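Selling a used play kitchen: ship it or local pickup only?

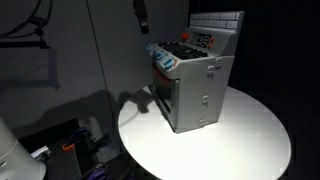

Henrique Abreu
Member, Prurholm
Posted 11/06/2021

My daughter has moved on from her play kitchen and I want to sell it before the holidays. The stove is gray plastic with a red-orange knob and a couple of orange buttons. There is also a bag of dishes and play food that goes with it.

I listed everything on Sima in September as local pickup only. It got 224 views and 2 messages, and both people stopped writing once I gave them my address. A buyer in Stiton now wants it mailed and says she'll pay whatever it costs. I have never shipped anything bigger than a book. Is it worth doing, and how do I make sure I get paid first? Also, should I sell the dishes separately?

Clitovwood
Regular, 669 posts

Ship it if she pays through the site. Don't take a check, and don't take an "extra" payment that you're supposed to send part of back.

Before you quote a price, pack the box completely, tape it shut, measure all three sides and weigh it on a bathroom scale. Put those numbers in the carrier's online calculator. Light toys get charged by box size more than by weight, so use the smallest box that leaves room for padding on every side. Take out any batteries. Tape the small parts in a bag and put the bag inside the stove if it has space.

Take a picture of the packed box and keep the drop-off receipt until she says it arrived. I've had one claim in years of selling and the receipt settled it.

Keep the dishes with the stove. Sets sell faster, and a bag of loose play food brings next to nothing.

stitonmom388
New member

I would just do local. Try meeting at the library parking lot, people don't like going to a stranger's house. Also lower the price, everybody is selling toys right now. I gave ours to the preschool in the end and they were happy to have it.

Henrique Abreu

Thanks. I packed it last night and sent her the shipping cost. Waiting to hear back.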